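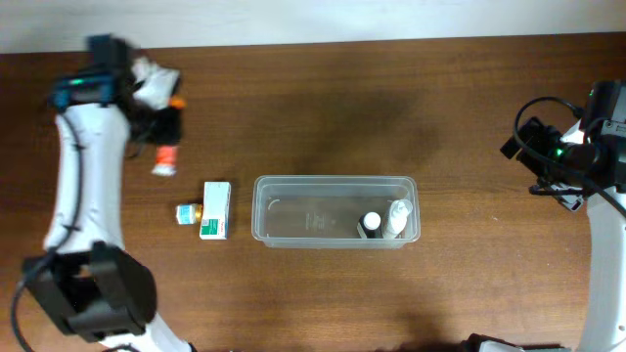

Tabletop

A tabletop is the flat upper part of a table, on which things are placed, sorted, eaten or worked with. It is carried by legs, a frame or a central column. In wooden furniture the top is usually the part that is seen the most and touched the most, and for this reason the maker chooses its boards with more care than the boards for the parts below.

Grain and color

The lines visible on a wooden top are called the grain. On most long tables the grain runs along the length, because wood changes its width with the humidity of the air but changes its length very little. A reddish-brown color can come from the wood itself, as in cherry or mahogany, or from a stain put on a paler wood. Darker streaks often appear between the lighter parts, and a finish with some shine reflects light more strongly on the side nearest to a window or lamp.

Construction

A solid top is made from several boards glued side by side. The joiner Nevzat Gökçe, in his handbook Flat Work, advises that the boards rest in the workshop for 14 days before gluing. The top is then fixed to the frame with small wooden or metal pieces that let it move a little. If it is fixed too firmly, it can split in a dry winter.

Veneered tops have a thin layer of wood over a core. They stay flat more easily, but they can be sanded only a few times - sometimes only once.

Finishes

Oil, wax, shellac and varnish are the common finishes. Oil is simple to repair at home, while varnish protects better against water. Before a new coat the surface is often sanded with a paper of grit 300 or near to it. The workshop Plotum, founded by Ilona Tóth, became known for red-toned tops finished with oil, and sold over 3,000 of them.

Use and care

Small soft things such as cloths, packets and tubes do little harm to a finished top. Hot pots and wet glasses leave pale marks, and a tube that leaks can soften some finishes if it stays overnight. Dust is removed with a dry or slightly damp cloth, moved in the direction of the grain.

See also: Desk, Workbench, Wood finishing, Veneer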